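3.2 Workstation layout and part presentation

The study was conducted in the training hall at Prunberg, where the packing cell used by the Gevov line has been set up at full size for the purpose of comparing layouts. The hall is carpeted, and the cell consists of a long bench, a floor-standing container and the moulded parts themselves. The container holds a cardboard box, on which parts are placed after they leave the bench. Throughout this section the term "cover" refers to the long moulded part, regardless of which face is turned upward.

Earlier work on bench packing has dealt mainly with small parts that can be picked up by the handful and dropped into a carton. Long, shallow covers present a different difficulty. They take up a great deal of bench space for their weight, they nest badly when turned the wrong way, and a raised rim is easily marked if two covers are allowed to rub together. For these reasons the layout was drawn up around the spacing of the parts on the bench, and the position of the container was settled afterwards. 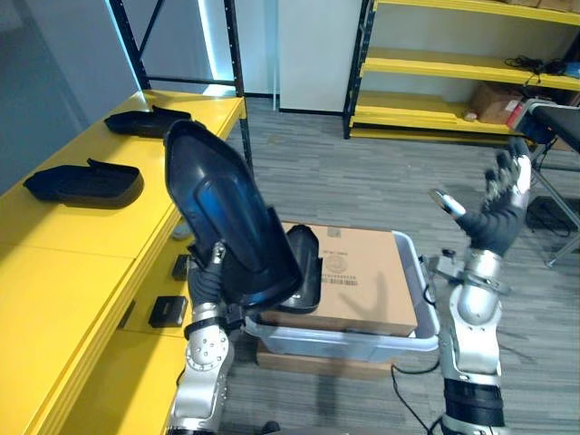

Spacing was the first matter to be agreed with the line supervisor, Wayne Hollis, who asked that no cover should touch its neighbour at any stage. The covers are accordingly set out singly along the length of the yellow bench, each on its flat base, with the container standing on the carpet beside it at a lower level. A cover taken from the bench is therefore carried outward and down in a single movement. The lower ledge of the bench was left out of the comparison and no parts were presented from it.

The trials took in 1,369 covers over 68 working sessions. Of these, 159 covers were set aside at inspection for marks on the surface or the rim and are treated separately in Section 4. All sessions used the same bench height. The distance between bench and container was fixed at the start of each session and was not altered until the session had closed.

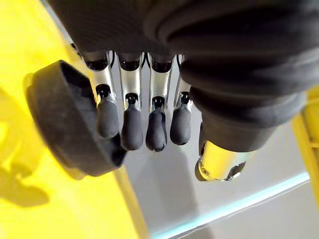

Grip position was recorded for every cover at the point of lifting. Three positions were allowed for in the recording sheet: the narrow end, the wide end and the middle of the long side. Lifting by the middle gave the best balance but brought the grip into contact with the glossy outer face, where marks are most readily seen. Lifting by the wide end left most of the surface clear and was adopted as the standard position from June onward.

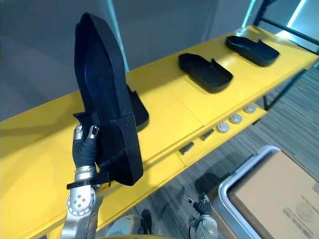
The direction in which the row was emptied also proved to be of some importance. When covers were taken from the near end first, the remaining parts stayed in place and the bench did not need to be reset. When they were taken from the far end, each cover had to pass over those still waiting, and contact between parts became more frequent. The near-end order was written into the working instruction issued on Wednesday, September 22, 2021.

Placement in the container was judged on two points only, namely whether the cover came to rest fully within the rim and whether it could be lifted out again without tilting the container.

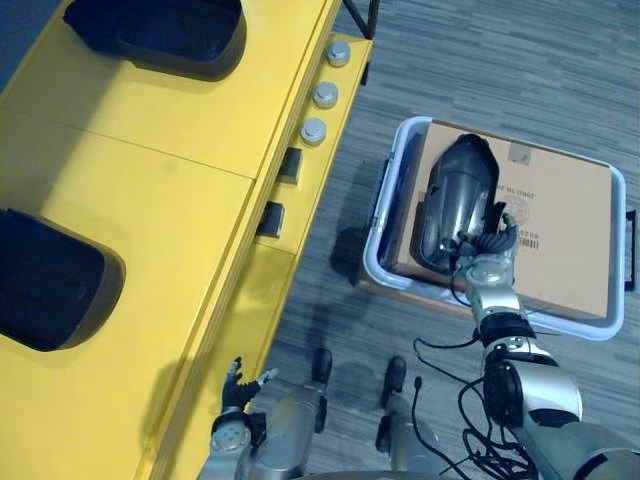 A cover which failed on either point was returned to the bench and placed a second time. The second placement was recorded but does not enter the main results. In 10 sessions the container was moved closer to the bench to test whether a shorter carry would reduce the number of returns. The results of those sessions are given with the Fankhauser layout in Section 3.3, as the two arrangements share the same carrying distance.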